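January 17, 2020

Up before six because my elbows itched. The patches are back on both arms and one behind the left knee, same as last January. I put the thick ointment on in the dark and got some on the sheet.

Clinic in Ciltach at half past nine. The doctor I usually see was away, so I had Dr Thoa Thân, who was quick but looked properly. She says it is eczema made worse by dry air and by me washing in water that is too hot. She asked how long I spend in the shower and I said five minutes, which was a lie. I am to have lukewarm water, no soap on the arms, and the plain ointment within a few minutes of getting out. A mild steroid cream once a day on the red parts, for a week, then stop. If it cracks or weeps I go back.

I asked her about fish oil, as Sơn keeps on about it. She said oily fish twice a week is a good thing to eat anyway, but she would not promise it does anything for skin. The same for vitamin D. The tablets I have are 1,000 units and she was happy for me to carry on with one a day through the winter. She did not want me cutting out milk or eggs without a reason.

Bus home by way of Guvville. Bought mackerel, oats, cotton gloves and a big tub of the ointment. The chemist had the Nurumine cream at the till but it is scented, so I left it. 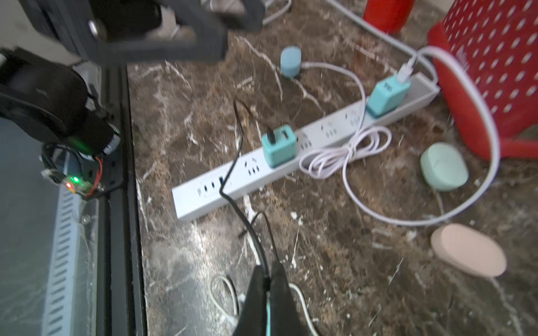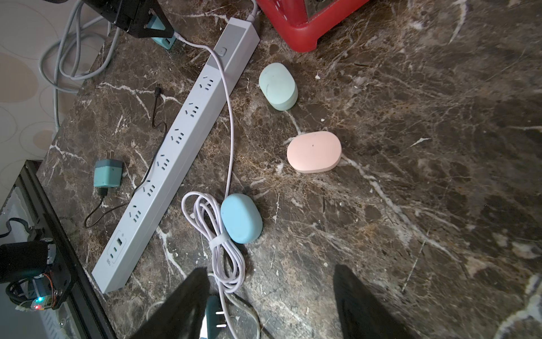
Rang Sơn Vũ after lunch. He has had the same thing on his hands since he started at the Hầu kitchen, and his is worse, with splits across the knuckles. He wears rubber gloves for the washing-up but nothing under them, so his hands sweat. I told him to try cotton ones inside. He said he would, and then talked about his knee.

Walked to the reservoir and back in the afternoon, 3,097 steps by the counter, and kept my scarf up over my chin. The wind was cold and my face stung when I came in. Turned the bedroom radiator down two notches and put a bowl of water by it -- my mother used to do that.

Mackerel and potatoes for supper. First lot of steroid cream at eight, thin layer, both elbows and the knee. Almost 19 days until the follow-up, if I need it. Shower was lukewarm and I did not enjoy it. Gloves on now, so the writing is bad. Need to change that sheet tomorrow.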